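Folding knits on the bed (and why I've stopped hanging them!)

I used to hang every jumper I owned, and every one of them ended up with those silly little peaks at the shoulders. Then Nanna Mikkelsen, my neighbour here in Gornville, showed me how she folds hers flat on a blanket, and I am completely sold. It's so quick once you get going!

Pick a soft surface. A bare table is fine for shirts, but knits slide about on it. A blanket with a bit of texture grips the wool nicely, and a light colour is a huge help with dark knits, as every bit of lint and every wonky edge shows up straight away.

Lay the piece down and smooth it from the middle outwards with flat hands. Don't tug! Ribbed knits stretch before you know it, and then one side is longer than the other. Go over it with a lint brush while it's flat.

Small things like beanies, scarves and neck warmers get one fold, or two if they're bulky. Jumpers get the sleeves folded across the back first, then the bottom brought up to the neck. Heavy ones go at the bottom of the pile. I keep mine to 7 high, any more and the whole lot topples when you want the grey one.

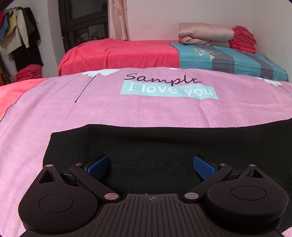

Black ribbed knit laid out flat on the pink "I love you" blanket.

If a crease won't budge, hold a steamer a little way off and let the knit cool before you fold it again. And do tuck a cedar block in the drawer before you pack everything away for the warm months. I love opening that drawer again when it gets chilly!

Contact | © 2023 Gornville Home Tips | Back to top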